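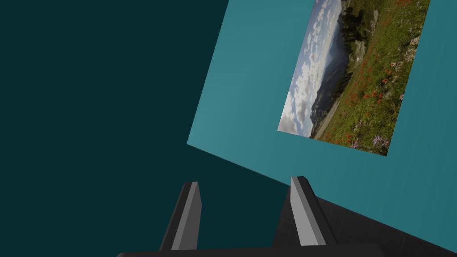

Anyone who wants to go round in circles for ten minutes can do it in the park for nothing, writes one reader, and the rest of us can get home for our tea. The comment came in under my last column, in which I had mentioned in passing that the spring open meeting at Brekcombe will no longer include a 3000 metres. It has been liked a good deal more than the column was.

I have some sympathy. I have stood at the side of that track in May, in a wind that seemed to be coming up through the ground, and watched the last runner in the last heat set off on another lap while the long jumpers were already in the car park. I have thought about tea. I have thought about it with real feeling. Even so, I think dropping the event is a mistake, and I'd like to say why before the new timetable goes up and everyone agrees it was always like this.

The case for the cut is simple enough. An athletics meeting has a fixed length, usually decided by whoever has the key to the floodlights, and the 3000 eats a big piece of it. You can run a heat of the 100 metres, argue about the false start, run it again and hand out the numbers for the next one in the time it takes a mixed field of distance runners to sort out who is lapping whom. Parents with a child in the sprints don't want to sit through it. The sprinters themselves regard it as a kind of weather. And the new Jotik timing gates, which the club is very proud of, are wonderful at separating two people who cross a line together and rather less wonderful when eleven of them cross it on different laps, one of them having lost count.

So the event goes, and in its place we are promised more heats of everything short. Quicker programme, livelier crowd. I have read the notice several times and the word "livelier" appears in it more often than the word "athlete".

My trouble is with the idea that a meeting exists to be watched. I've been going to these things since I was small enough to be put in the sandpit by accident, and I can report that the crowd at an open meeting consists of people waiting for their own race, people who have had their race and can't find their other sock, and people who drove one of the above. Take the slow events out and you won't draw in a new public off the bypass. You'll have the same people in the same coats, leaving earlier.

What you will lose is the middle of the club. Sprinting is lovely, but it is a harsh trade. By sixteen or so most people know if they have it, and if they haven't there is very little anyone can do apart from be kind. The 3000 takes all the others. It takes the tall boy who was hopeless over hurdles, and the woman who came back after her second baby and didn't want to be looked at, and people like me, who were told by a coach that we had "a good engine" and understood perfectly well that this was a remark about the bodywork. It is short enough to be frightened of and long enough to make a proper plan for, and then abandon the plan on lap three.

I don't accept that the park does the same job. I like the park. I run there myself, at a pace that lets me read the notices about dogs. But the park has mud and a hill and a gate, and you can blame any of them. A track gives you nothing to blame. It is flat and it is the same length every time you go round it, which sounds dull and is in fact the whole appeal. My best on it has stood for years now, and I know exactly which bend I was on when I stopped being able to feel my hands. I couldn't tell you my best round the park. It depends on the gate.

There is also the matter of the Acharya Plate, which has been given for the 3000 at Brekcombe for as long as there has been a track to run it on. It is an ugly thing, about the size of a dustbin lid, and every winner has had to find somewhere to put it. The club says it can be "reassigned". I'd enjoy watching someone explain to a triple jumper why their trophy has a man in long shorts engraved on it, plainly on his sixth lap.

The numbers, since someone will ask. According to the club's own results pages, 2365 finishes have been recorded in the event since they began keeping them properly, and nearly all of those were by people with no hope whatever of the plate. Last season there were 81. I gather this was presented as evidence of decline. To me it looks like a lot of people turning out in the wind to come ninth.

If time is really the problem, there are ways round it. Seed the heats sensibly, so that the lapping stops. Put the event first, while the field officials are still hunting for the tape measure. Run 4 heats at two meetings in place of two heats at four. Ask the 3000 runners to do their own lap counting, which they'd do with a grim thoroughness the Jotik people could only envy. Or start half an hour earlier, an idea so radical that I understand it wasn't raised.

None of this will cost as much as the Kistero banners, which now run the whole length of the back straight and which came down on a steeplechaser at the September meeting. The steeplechase, I notice, has survived. It has water in it, and people will stay for that.

To my reader, then: go home for your tea by all means. Go after the relays, as everyone does. The 3000 has never asked you to stay. Most of us were glad you'd gone by the time we came round again, and if you could leave the gate unlocked on your way out, there will be a few more of us along in a while.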